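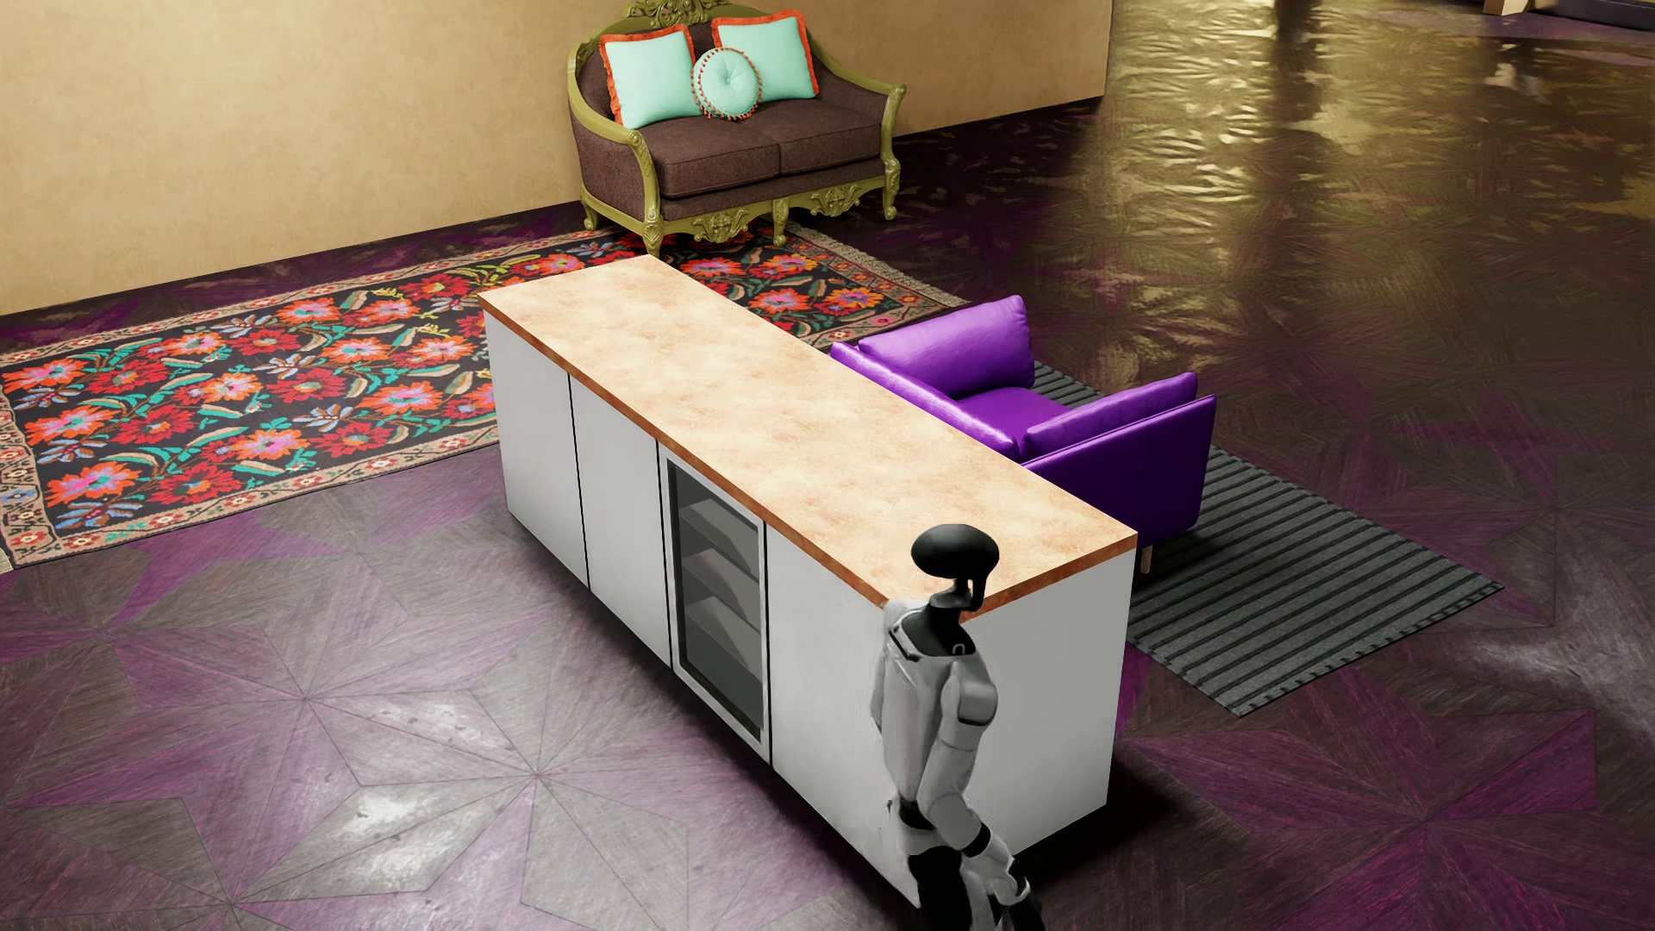
A humanoid robot at the kitchen island, in simulation.

Reviews > Software > Home Robotics > Kindley

Kindley review: a robot butler for people with no robot
May 11, 2023

I have wanted a machine to do my dishes properly since I was tall enough to reach the sink. A dishwasher does part of it. Somebody still has to scrape, load, unload, and find out why the spoon drawer won't close, and in my house that somebody is me.

Kindley, from Lodis, is a program that lets you put a humanoid robot in a made-up home and set it to work. It costs $80 for a single license. For that you get a set of furnished rooms, a robot, ten chores ready to run, and an editor for making up your own. You don't get clean dishes. I mention it for the sake of my spouse, who read the receipt before reading the box copy.

Setup took most of an evening. The installer wants a decent graphics card and then wants to tell you about it. After that things move along well. You pick a home, pick a chore, pick how much the program is allowed to mess with the furniture between tries, and press go. I left it on the default for the first night and came back to a log file and a warm office.

The homes deserve a word. Whoever decorates for Lodis has a free hand and a big budget for upholstery. The one I used most puts a long white island with a stone-look top a few steps from a purple armchair, and behind that there's a carved sofa with ruffled pillows, a floral rug with fringe, and a wood floor laid in stars. I would not live there. I would visit, though, and I can see the point of it as a test. Fringe is a nasty thing to roll or step over. A shiny floor throws back light that can fool a camera. If a robot can get from the island to the sofa in that room, my beige carpet should hold no terrors.

The bare countertop is another matter. Every chore starts from a clean slate, and then the program sets out only what the chore needs. Wipe the counter? You get a counter and a cloth. My own counter has the mail on it, a banana, three chargers, and a form from the school that was due Monday. You can add clutter in the editor, one object at a time, and it's slow going. There is no button for "family of four." I'd have paid extra for one.

So, can it do chores? I ran the cup job 400 times: pick up a cup from the island, carry it to the other end, put it down. It managed 346. That sounds fine until you picture the other cups. Most of the misses were plain drops, and a handful were what the log calls "placement outside target region," a lovely phrase for the floor. With the furniture shuffled more heavily the numbers got worse, and I stopped keeping score.

Wiping went better than I thought it would. The robot makes long, careful passes and skips the corners, so it has reached the level of a teenager. Fetching a pillow from the sofa was hit or miss. Folding a towel was bad. Simulated cloth still moves like it has somewhere else to be, and I don't trust either the wins or the losses there. Opening cabinet doors is listed as a chore, and it works on flat swing doors with the handles Kindley likes. I changed the handles. It stood there.

Speed is what the demo clips leave out. You can run everything faster than real time, and you will, and then one day you'll switch to normal speed and watch a robot take the better part of a song to set down a cup.

I also tried the rival, Enama, which has plainer rooms and better cloth. Enama feels like a lab with a couch in it. It's the one I'd pick if towels were my problem. Kindley is easier to learn, has nicer menus, and crashed on me only twice, both times while saving. Export to real hardware is promised for both. I have a little Gruber arm on my workbench and Kindley's export talked to it on the third try, after which the arm moved a sponge a few inches to the left. My whole household came in to look.

Good: easy to start, odd and useful rooms, clear logs, fair price.
Less good: the clutter tools, cloth, cabinet handles, a manual that refers to a menu I never found.

If you teach, tinker, or write code for this sort of thing, Kindley is worth the money. If you were hoping to learn when you can stop doing housework, my reading of the logs is that you should buy more sponges. I'm keeping it installed and will run the cup job again after the next update.

Rating: 3.5 out of 5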